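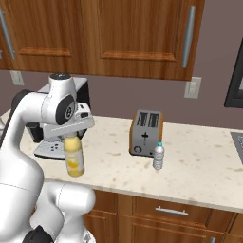
Chemistry prep room and teaching lab -- walk-through checklist
Ornstead, room 106 and stockroom
Done by: Tadeo Ulloa
May, started 7:40 am, before first section

OK = fine. FIX = needs work. N/A = skip.

1. Eyewash, by door -- OK
Ran it the full three minutes. Both streams even, caps popped off. Tag initialed.

2. Eyewash, back bench -- FIX
Left stream weak. Flushed twice, no better. Work order in. Sign on it sending people to the front one.

3. Safety shower -- OK
Pull handle reachable. Someone had parked a stool under it again. Moved.

4. Fume hood A -- OK
Face velocity 95 fpm at the marked sash height. Sticker updated.

5. Fume hood B -- FIX
81 fpm on the first pass, same on the second. Our own cutoff is 85. Two big boxes of glassware shoved against the back baffle, could be the whole problem. Boxes out, retest after lunch. No acid work in B til then.
Later: retested 2:15, got 95. Leave the boxes OUT please. Changing this to OK.

6. Acid cabinet -- OK
Nitric is in its own tray, away from the acetic. Good. Liner under the hydrochloric is getting crusty, swap over the summer.

7. Flammables cabinet -- FIX
Door doesn't self-latch, you have to lean on it. Taletti guy looked at the hinge in winter and said it would hold. It didn't. Called them back, waiting.
Acetone and hexane quantities under the limit.

8. Oxidizers -- OK
Potassium permanganate, both nitrates, dry shelf. Nothing organic nearby. One lid hand tight only, snugged it.

9. Labels and dates -- FIX
Found:
-- beaker, clear liquid, no label, hood A. Treated as unknown, bagged for pickup
-- squirt bottle marked "EtOH??" -- same
-- silver nitrate, date rubbed off. Povo thinks it was opened last fall. Need something in writing, ask again
Full name on everything, not just the formula. Plus date and initials.

10. Peroxide formers -- OK
THF tested, strip negative, wrote it on the bottle. No ether in stock, order was cancelled.

11. Waste -- FIX
Halogenated jug is way past the fill line. Capped it, started a new one. Heavy metals jug fine. Funnels were left sitting in both, they have to come out and the lids go on between uses, this is the item we got dinged for last time.

12. Gas cylinders -- OK
Nitrogen and argon chained top and bottom. Spare regulator in the drawer, wrapped.

13. Gas taps and shutoff -- OK
Soap test on all benches, no bubbles. Shutoff key on its hook.

14. Extinguishers -- OK
Gauges in the green, pins in.

15. Spill kit -- FIX
Low on sodium bicarb, no large gloves. Reordered both. Mercury kit still sealed.

16. Goggles -- OK
UV cabinet bulb works. Pulled 2 pairs with cracked straps.

17. SDS binder -- FIX
Missing sheets for the new indicator set. Printing today. Online link on the poster is dead too, recieved the new one from Povo, will tape it over.

18. First aid box -- OK
Burn gel expires end of summer.

Still open: 2, 7, 9, 11, 15, 17
Pickup request for the unknowns and the full jug went in at 3. Copy of this goes in the front sleeve of the binder. Recheck the eyewash before anybody does the titration lab.

T. Ulloa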